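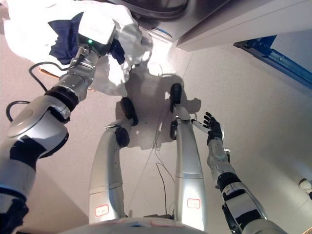
Bretstead laundry, staff meeting, 4 Aug 2025
Minutes: Costel Mladenović

1. July minutes. Agreed, with the spelling of Guerra fixed.

2. Robot trial. Hòa Nông read out the Davunix summary. It gives 1459 garments handled in July. Costel asked if a shirt picked up twice goes in as two. Hòa didn't know and will ask. The summary says "hours released" and doesn't say whose hours or where they went. Day shift said theirs went into sorting ahead of the robot, 16 hours over the month, and none of that is in the summary.

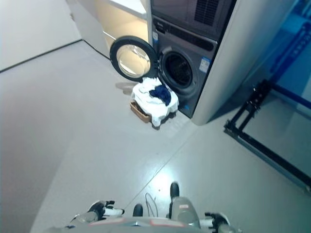

Reading time: 1 min (200 words)

3. Loading. Whites and navy are still turning up in the same basket. Staff want to know who answers for a spoiled load — the person on shift or Davunix. Management's answer was "shared," and the meeting asked for that in writing.

4. Jobs. Management repeated that no hours will be cut this year. Hòa pointed out that Flundthorpe heard the same and then lost its evening shift. No reply on this. Carried over.

5. Training. Two hours, unpaid as things stand. Not accepted.

Action: Hòa to write to Davunix on items 2 and 3. Costel to chase payroll on 5.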